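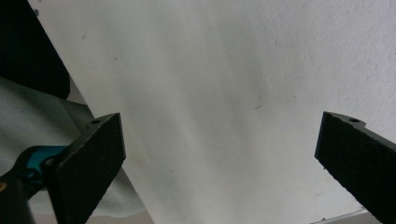
Will the second gripper be ready before the open evening in October?
It depends on the finger pads. Everything else for it is already on the shelf.

Minutes of the Pitska workshop group, robot arm build

Present: Silvia Oravec (chair), Aled Harries, Mahmoud Kabbaj, Amr Bouzid (minutes)
Apologies: Anas Lahlou

The meeting started at 7 in the evening.

1. Minutes of the last meeting
Accepted with one correction. The spare servo was bought by Aled, not by Mahmoud. He has now been paid back.

2. Fingers
Mahmoud reported on the new finger pads. The first set was printed too soft and bends when the hand closes hard. The second set is better, but the left one has a small gap at the base. Silvia asked if we can fill the gap with glue. Mahmoud prefers to print it again, and this was agreed. He will use 30 percent infill for both fingers, so that they match.

3. Opening width
There was a long discussion on this. Aled wants an opening of 93 mm, so the hand can take a jam jar. Amr thinks that the linkage will lose force at this width. We decided to build it as Aled proposes and test it with a full jar — over a cushion, please.

4. Control board
The Nomov board restarts when two motors move together. Anas wrote by e-mail that he suspects the power supply. Amr will bring his bench supply and measure it. Until then, please run only one motor at a time.

5. Money
The box has some 33 dollars left after the last order of screws. Silvia proposed to wait with the new bearings. Agreed.

6. Other matters
The key for the tall cabinet is missing again. Aled will ask the neighbors in the Ccori studio, who borrowed the drill press vise.

Actions
Mahmoud: print both fingers
Amr: measure the board, bring the bench supply
Aled: jar test, cabinet key
Silvia: write to Anas about the wiring plan

Next meeting: same place and same hour, when the fingers are printed.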